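Tivia Two-Arm Table: questions about the gripper fault in the chess task
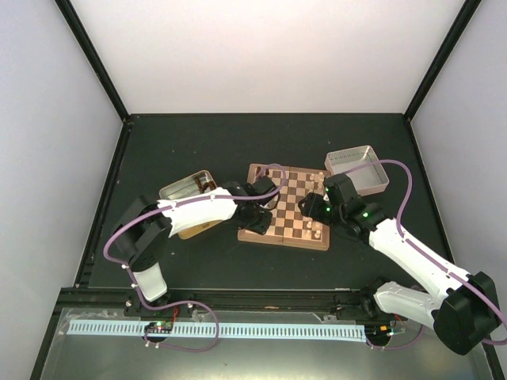

What is this page about?

In September we had a fault on the Tivia table which stopped our chess work for longer than we wanted. The gripper closed on a piece, the arm lifted, and during the move the gripper opened by itself. Other groups who run the same table have written to us with similar stories, so we collected the questions and our answers on one page. It is written for people who already operate the table and know how to start and stop it.

What did the fault look like from outside?

The arm went to the correct square and took the piece. Then, on the way to the tray or the basket, the fingers opened and the piece fell. There was no error message on the screen. The program believed that the piece was still held, so it continued to the end of the move and "released" a piece which was not there. After this the list of positions in the software did not agree with the real board, and the next moves were also wrong.

How often did it happen?

We went through the log of 4000 moves. The piece was dropped in 152 of them. The drops were not spread evenly. On some mornings we had none, and on one afternoon we had so many that we ended the session before the plan.

Was it a software problem?

We thought so at first, and we lost much time with this idea. We went back to the older version of the Kerslake controller and the drops continued. Then we changed the closing force, and this also made no difference. The commands in the log were correct every time.

So what was the cause?

The cable. On our table the purple cable follows each arm and is held by small white clips. One clip near the wrist had been put back too close to the next one after a repair. When the forearm was stretched far out, there was not enough free length, and the cable pulled on its plug in the gripper. The contact was lost for a very short time, up to 200 milliseconds. When the gripper came back, it started in its default state, and the default state is open.

Why was there no error message?

The controller reports a lost gripper only when the connection is missing for longer than this. A short break is treated as noise. We have asked Selletti, from whom we bought the table, if this limit can be changed by the user. At the moment it cannot.

The green light on the wrist was on all the time. Does this not mean that all is in order?

No. On our unit the light shows only that the wrist has power. It says nothing about the data line. Several of us looked at this light and were satisfied, and we should have read the manual first.

Is the fault dangerous?

A falling chess piece will not hurt a person. But an arm which does not know what it holds can press on a piece lying in its way, and we broke one finger pad like this. With heavier objects we would not continue to run at all. Please keep your hands outside the enclosure until both arms are stopped, also when you only want to pick up a fallen piece.

How can I check my own table?

1. Stop both arms and switch off the power at the wall.
2. Move each arm by hand slowly to its farthest position over the board.
3. Look at the cable at the gripper plug. It must keep a soft bend in every position.
4. If the cable becomes straight, open the nearest clip, give 4 centimeters more and close it again.
5. Switch on, and run the empty-hand test from the Nunano test set before you put any pieces on the board.

Can more free cable make a new problem?

Yes – a loop which is too large can catch on the edge of the basket or on the other arm. After you move a clip, do the first run at low speed and stay near the stop button.

Do I need to replace the cable?

Only if the plug feels loose or the outer skin is damaged. We replaced ours on the right arm and kept the one on the left.

Has the fault come back?

We have not seen a drop of this kind after the clip was moved. We still check the clips before the first session of each month, and after every repair a second person must look at them. If you find a drop with a different cause, please send us the log file together with the time of day when it happened.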